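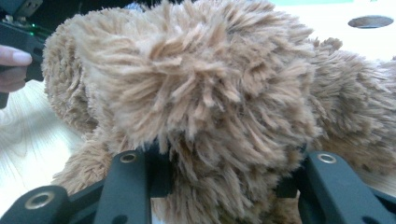
Tan shaggy plush, close up.

February, walnut bath, round 3

In at 7:40 am. Hulls had been soaking since before the holiday, bucket lid on. Smell about what you'd expect. Strained through the old curtain, then again through a paint strainer because the curtain let grit by. Second straining took forever. Next time coarse sieve first, then paint strainer, skip the curtain.

Weighed the dry yarn: 2125 g all together, Flererberg two-ply, undyed, in skeins. Shamim had tied them with cotton in figure eights, four ties each, good and loose. Last round the ties were too tight and we got white rings. Still finding them in the finished stock.

Hulls came to just over 1330 g dry weight going by the label on the sack. I don't trust the label, sack had been opened. Should have weighed before soaking. Write it on the board: WEIGH BEFORE SOAKING.

No mordant on this batch. Walnut doesn't need it and I want to see how it holds on its own before we start changing two things at once. Miyuki wants alum on half. Told her round 4.

Wetted out the skeins in the left sink, lukewarm with one squirt of dish soap, left them while the kettle came up. Tiller kettle is slow again. Took until nearly 9 to get to 60 and then it sat there. Element is scaled, I could hear it crackling. Kaede says citric acid, overnight, and don't scrape. The last person scraped.

Got to 70 at 9:25. Skeins in at 9:30, all at once, squeezed but not wrung. Pushed under with the long dowel. Kept them turning for the first ten minutes and then every five or so. Missed two turns when the Hirano driver came with the wrong boxes. More on that below.

Target was 75 and hold for an hour. It overshot while I was signing for things, don't know how high, thermometer had slipped down between the skeins and the wall of the pot. No felting that I can feel but I want Renji to check, he has better fingers for it than me. Clip the thermometer to the rim. There's a clip. It's in the drawer with the pH strips.

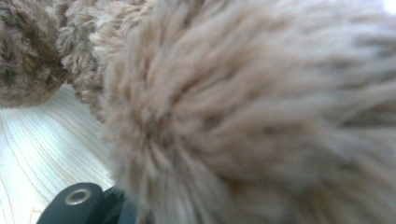

Hirano mixup: we ordered soda ash and the small citric, they sent two boxes of cream of tartar and a jar of something with the lable rubbed off. Sent the jar straight back with the driver. Kept the tartar for now, we'll use it with the alum. Shinji is calling them about the soda ash. Until it comes nobody starts an indigo vat please, there's maybe a cup left and it's mine.

Turned off the heat at 10:40. Let it cool in the pot with the lid half on. Color at that point, lifting one skein on the dowel: medium brown, a bit green in the folds. The green goes after some air. It did last time anyway.

Lunch.

Back at 1:15. Pot still warm. Pulled one skein as a control (red tag) and left the rest in for overnight. Rinsed the red tag in three changes of water, third one nearly clear. First rinse was like tea, second like weak tea. Hung on the back rail away from the heater.

Things I noticed on red tag:
- inside of the skein lighter than the outside, mainly near the ties, so they could be looser still
- one end took more color than the other, probably the end that sat on the bottom while I was dealing with the driver
- no white rings, thanks Shamim
- slight rough feel, might be grit, might be my straining. Shake out when dry and see what lands on the paper

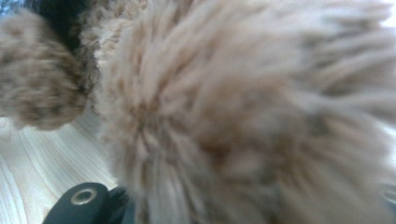
Round 4 plan, before I forget. Split the yarn in two, half with alum and tartar, half plain, same bath, same time in and out. Use the same hulls again for an exhaust bath and see what they still give. Miyuki also wants a tip-dyed version for the rug samples, where the ends and the base of the pile are different shades, and I said we can't get that by dipping a skein, it has to be done after the pile is cut. What she's after is close to that pale tan pile in the photo, cream at the tips and going darker and grayish down in. Two weak walnut dips on a cut sample face up with just the base wicking might do it. Or might make a mess. Try on a scrap the size of a coaster, on the tray, not on the good backing.

Iron: Kaede made up a jar of iron water, rusty nails and vinegar, it's on the top shelf with tape on it. A teaspoon in the exhaust bath only. Separate pot. The small dented pot is the iron pot now and forever, I've scratched IRON on the handle. If it goes in the good kettle everything comes out gray for a month.

Light test: cut five lengths off the red tag once dry, wind on card, half covered with foil, south window. The round 2 card is still up there. It has faded less than I thought it would but the card itself has gone yellow so it's hard to judge. Use white plastic for the new one. Renji has offcuts.

Bukik order: they want their brown matched to the swatch from the fall and I can't promise that with this sack of hulls. Shinji to tell them a range, three swatches, they pick. Not an exact match. Get it in writing this time.

To do
- citric in the Tiller tonight, drain before 8
- clip on thermometer
- looser ties, leave one skein with only three and compare
- ask Renji re felting
- soda ash, Shinji chasing
- new gloves, medium, both pairs leak at the thumb
- empty the hull bucket on the compost, NOT down the sink

4:50 pm, red tag nearly dry. Browner than it was, the green is gone. Grit on the paper, a little. Rest of the skeins still in the pot, lid on, leave them alone til I'm in.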